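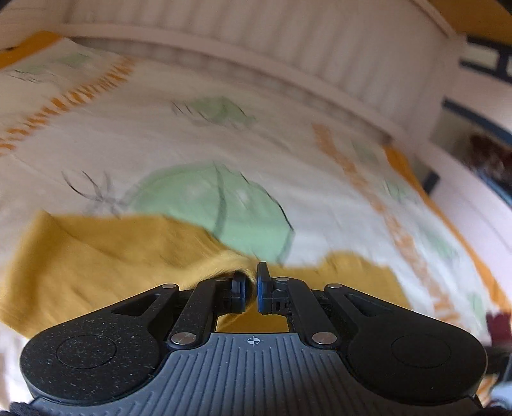
Mustard throw shedding onto white printed duvet cover: wash separately or treat the throw first?

Asked 9/6/25 in Bedding and Laundry
Viewed 2,331 times

I keep a mustard-yellow cloth over a white printed duvet cover during the day. It is folded back at night and spread out again in the morning. The cover is a Rotonska, double, with a label reading 100% cotton, 40 degrees, do not bleach. The cloth was bought from a market stall and has no label at all, so I do not know the fibre or how it was dyed.

Two problems.

1. Yellow fluff collects on the duvet cover. A lint roller removes most of it but I am using up a roll every couple of weeks.

2. There is a faint yellow cast on the part of the cover where the cloth lies. It does not come off with the roller, so I assume it is dye and not fibre. The cover has been washed twice since I noticed it, at 40, with a normal bio powder. The cast is lighter but still there in daylight.

The cloth itself has been washed once, by hand, in cool water. The water went yellow. I stopped after one rinse as I did not want to lose the colour.

Questions: can the cast be removed without damaging the print, and can the cloth be made safe to leave on the bed, or should I give up and buy a different one? Washing machine is a Katene with the usual cottons, synthetics and hand wash programmes. No tumble dryer.

3 answers

Answer 1 (accepted, score 24)

Treat the two items separately and do the cloth first. If you clean the cover and put the same cloth back, you will be repeating the job.

Test the cloth. Damp a white cotton handkerchief, lay it on a corner of the cloth that does not show, put a plate on top and leave it for an hour. Then take a dry white handkerchief and rub a different corner firmly 20 times. Colour on the damp one only means loose dye moving with moisture. Colour on both means the dye is poorly fixed and washing may not cure it.

If only the damp test marks:

Fill a bath or a large sink with cool water and a small amount of colour detergent. Colour detergent has no optical brightener and no bleach. Your bio powder very likely has both, so keep it away from the mustard.
Move the cloth about for a few minutes. Do not leave it to soak in a heap, as dye settles back unevenly in the folds.
Drain, refill, rinse. Repeat until the rinse water is clear in a white bowl.
Spin at low speed inside a pillowcase you do not care about. Dry flat, out of direct sun.
Repeat the damp test when it is fully dry.

Salt and vinegar are often suggested for this. Neither will fix a finished commercial dye. Vinegar has a use with acid dyes on wool and silk, but you do not know that you have either.

For the cover: oxygen bleach is the normal choice for dye transfer on white cotton, but your label says do not bleach, and that symbol matters. A plain empty triangle allows any bleach. A triangle with two diagonal lines allows oxygen bleach only. A crossed-out triangle rules out both. Check which one you have. If it is the lined triangle, dissolve the powder completely, test on the inside seam over a piece of the print, and wait until it is dry before judging. If it is the crossed one, carry on with 40 degree washes and a colour catcher sheet and accept slow progress. Drying outdoors in sun helps a little with yellow.

Fluff: shake the cloth outside before each wash and again once dry. Shedding from a new woven item usually drops off after the first few washes. If it does not, the yarn is short staple and will carry on.

Comment from asker: Checked, it is the crossed triangle. Damp test marked, dry test did not. Rinsed five times before the water was clear. Will report back.

Comment from asker, November: Cast is gone except for one patch near the foot end. Cloth no longer marks. Still some fluff.

Answer 2 (score 14)

Steltton colour run remover got pink out of my pillowcases. Follow the packet. Did not have a print on mine so can't say about that.

Comment: Run removers are reducing agents and can strip a print completely. Test first or leave alone.

Answer 3 (score 3)

I would just put the cloth on a chair. Or get a polyester one. My Trosten throw has been on the bed for years and has never left anything behind, washes at 30 with everything else. The fluff is going to carry on whatever you do in my experience.

Related questions
How to tell cotton from viscose when there is no label
Duvet cover buttons coming off in the wash
Is 40 degrees hot enough for bedding?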